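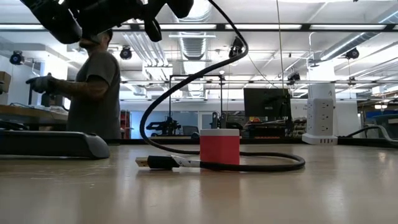 Braided USB cable keeps springing back into loops on my bench – how do you get it to lie flat?

Posted by Pelline

I've got a black braided USB cable that refuses to behave. It came to me coiled up tight and it still wants to be coiled. I lay it out across the table, turn around to get something, and the slack has crept back into a big loopy S and wrapped itself around whatever's sitting there. Lately that's a little pink block I keep on the table as a weight (it's grey on top and weighs next to nothing, so I know, not much of a weight).

The tabletop is smooth and a bit shiny so nothing grips. Tape leaves gummy marks and I'd like to avoid drilling. I tried leaving the cable hanging off a hook for 12 hours and it looked great until I put it back on the table. It's also longer than I need, but I don't want to buy another one if I can help it. There's a thin white cable on the same bench and that one just flops where I drop it, so why is the braided one such a pain? 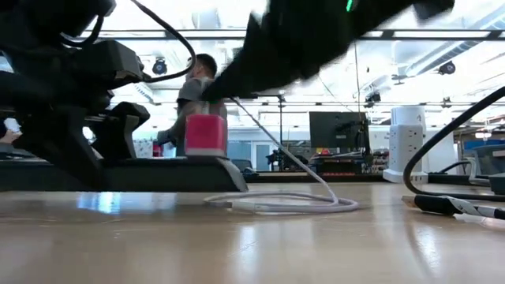
The white one, lying in its lazy flat loop.

Orport

Braided sleeves hold a bend a lot longer than plain soft ones, that's most of your trouble. Mine was the same last November when the garage was freezing and everything was stiff as a coat hanger.

What worked for me was warmth and patience. Unplug it at both ends, lay it out straight somewhere warm (I used the floor over the heat vent, never a heat gun!) and put a book on each end. Leave it overnight. In the morning, while it's still warm, run it through your fingers from one end to the other and let it untwist itself as you go. If you feel it wanting to roll, let it roll – the twist is what makes those S shapes, and if you force it straight the twist just moves further along. I had to do it 3 times before it gave up.

Then for the extra length, make one big loose coil, bigger than you think you need, and hold it with 2 hook and loop ties. Don't pull them snug. Small tight coils are how it got this way in the first place. And keep the metal plug up off the edge of the table so you're not leaning on it.

Dae-han Jin

Just buy a shorter one. Mine was 66 cents at a garage sale and it's fine.

Mathebula

Second the hook and loop ties. I'd add a couple of those weighted cable holders with the rubbery bottom, they stay put on a slick table and peel off without any gunk. Set one near the back edge, so the slack hangs down behind and you only have a short bit lying on top. Your block would be better off holding down paper. If you do go for the stick-on clips, wipe the table with a bit of rubbing alcohol on a hidden spot first – it took the colour off mine.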